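Two robot arms will take over brick sorting in our returns room. What happens to the sorters?

Asked by Nadiia Melnychuk, 24 March 2019

Hello to all. I am shift lead in the returns room at Pathirana, where we clean and resell used building bricks. Today my people sort all the bricks by color, by hand, at long tables. Management has bought a cell with two arms from Kelten, and it is now in trial.
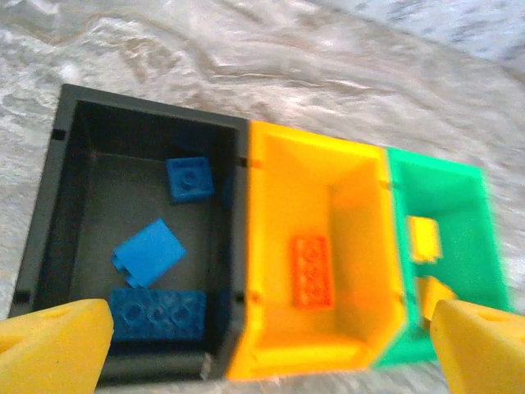
I have six sorters on my shift. Most of them are with us for many years and they are afraid for their jobs. The manager told us that no person will be dismissed, but he did not explain what they will do all day. One woman asked me if she must learn programming. I did not know what to answer.

The company wants a written plan from me before November. My questions are these. Which work is left for a person beside such a cell? How many people does one cell need? And should I let the sorters see the trial already, or is it better to wait until everything runs well?

Nneka Tijani

Let them see it now. At Ombridge we made the mistake to keep our cell behind a closed door for 39 days, and in this time the rumors became much worse than the machine.

I am a line trainer, so I can tell you about the work that stayed with people. Somebody must bring the bricks and put them in front of the arms. Somebody must change the bins and check them for wrong colors. Also, dirty and broken pieces were always decided by a person in our room, and it is a skill your sorters already have. It should be written in your plan with a proper name and, if you can get it, a proper pay grade.

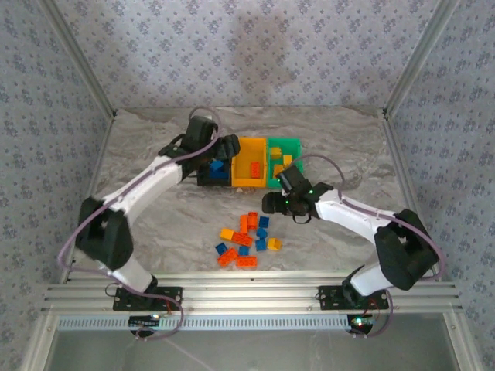

Pile in front, bins for blue, orange and yellow behind it.

For us the hardest change was the rhythm. At the table you talk with your neighbor and your hands are busy. Beside the cell you wait, then you have 45 seconds of hurry, then you wait again. Two of our people did not like this and moved to packing. Please offer this choice early, before they must ask for it.

About programming: no. Ours learned to stop the cell, clear it and start it again. We gave each person 200 minutes of training in small parts, always with the machine of their own shift and never from slides only.

For the number of people I cannot give you a rule. We began with two persons for one cell, and later one person looked after two cells. Ask your manager today if he has the same idea, because this is the real question behind "no one will be dismissed."
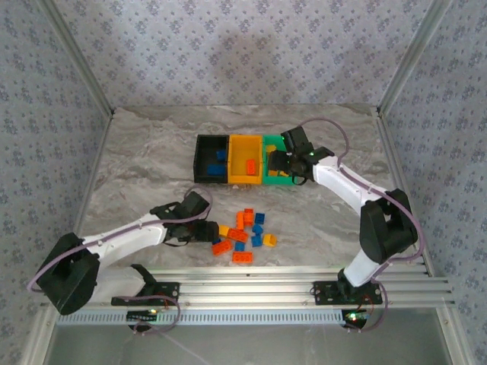
plernidard_2000

I agree with most of the above but get the promise in writing. Ours was only spoken, then the manager changed.

Also ask who is responsible when a bin goes out with a wrong color in it. In my place it was always the operator, even if she was on her break.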